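Search this notebook
Enter keywords
Go

September - bin picking, wall-offset runs

Back on the bin after a week of chasing the planner bug. Nam-gil has merged the new collision margin (8 mm off every wall now, it used to be a flat fudge on the whole bin) so I finally got to run the mixed-parts set properly. Started at 9:40, coffee in hand, feeling optimistic!

Setup is the same as the Clendby runs: mixed plastic bits, one pick at a time, parts tipped back in whenever the bin gets low. The grasp scorer is the Muvance one with our wrist-angle penalty bolted on. I did 201 attempts with the old margin and 201 with the new so we've got a fair comparison, and I kept the same random seed for both, for what it's worth with me doing the tipping.

Long cylinders lying near another part are still the ones I watch. The scorer loves them - big clean edge, nice normals - and then one finger has to go right down to the metal beside them, which is how we get all the scratching on the floor. Gripper on its way down at the blue one, with the green flanged part right next door: 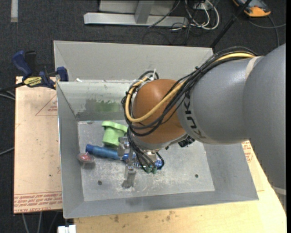 Photo: Liam Kettle, bin cell

Wall contacts dropped a lot with the new margin, which is what we wanted. The cost is planning time, up to 60 ms extra when a part is tucked hard against the side, and a few small parts in the corners never get a candidate at all. I reckon we could relax the margin for anything short and round and leave it alone for the rest. Nam-gil isn't keen (he thinks I'll end up with a special case for every part in the box, and he's probably right).

Depth threshold on the floor is still a guess. I tried nudging it up and the scorer went a funny colour of useless on flat-lying stuff, so it's back where it was. Logs are under aneo/run_1758, both halves in the one folder, sorry.

To do: replot failures by part shape, check the hoses for rubbing before the long run, ask Nam-gil whether Bang ever got the floor plane fit working on their side.

Questions to Liam Kettle, bin cell bench | Back to top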